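Can a Robot Do Your Chores Yet?

Picture the kitchen after supper. There are plates on the table, crumbs under the chairs, and a spatula somebody left lying on the counter. Wouldn't it be nice to call out, "Robot, please tidy up!" and go off to read your book? People have been dreaming about that for a very long time, and children in Zeltstead wrote to ask us when it is going to happen. The short answer is: a little bit now, and a lot more later. The long answer is more fun, so get comfortable!

Chores that machines already do

You may have a few robots' cousins at home without thinking of them that way. A dishwasher washes dishes, and a washing machine washes socks. They are very good at it, too, but notice how much they leave for you. The dishwasher can't walk over and fetch your plate. The washing machine has no idea that your other sock is under the bed. Each one does a single job inside its own box, and a person has to bring the work to it and take it away again.

Robots in factories are a bit like that as well. A robot arm might put the same lid on the same jar all day long (and never get bored, lucky thing). It can do this because every jar comes to the same spot, facing the same way.

Why kitchens are so tricky

Your kitchen is different every single day. The cup is by the sink in the morning and on the windowsill by lunchtime. Some things are hard and some are squashy, and some, like eggs, will make a terrible mess if you squeeze them.

Try this with a grown-up nearby. Put on a pair of thick winter gloves, close one eye, and pick up a cracker using just your thumb and one finger. Now set it down gently on top of a block. Did it slip? Did it crack? Your hands are full of tiny feelers in the skin that tell your brain when to hold tighter and when to let go. Many robots have only two stiff fingers and must work out most of it by looking.

Practicing in a pretend kitchen

So how does a robot learn? One way is to practice inside a computer first, in a kitchen that is drawn a bit like a video game. If it drops something there, nothing gets broken and there is nothing to sweep up.

Let's make up a robot called Odo and give it one small chore: picking up a block. On its first day Odo tries 166 times and manages it 33 times. That doesn't sound like much, does it? But the computer remembers what worked, and Odo can try again tomorrow without getting grumpy. Then we move the block, or change the countertop to a different color, and Odo may be muddled all over again. You would hardly notice a new countertop, but to a robot it can look like a whole new world.

Will I still have to tidy my room?

For now, I'm afraid so. Robots are getting better at single jobs, such as picking up a thing and putting it in a bin, but a whole messy bedroom is still very hard for them. You can do it with your own two hands, probably before bedtime. 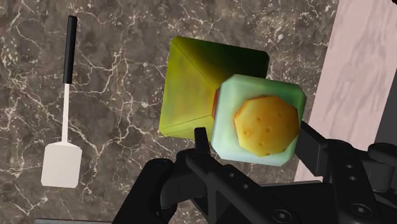 A robot gripper around a pale green block in a computer-made scene, with a spatula lying on the counter to the left.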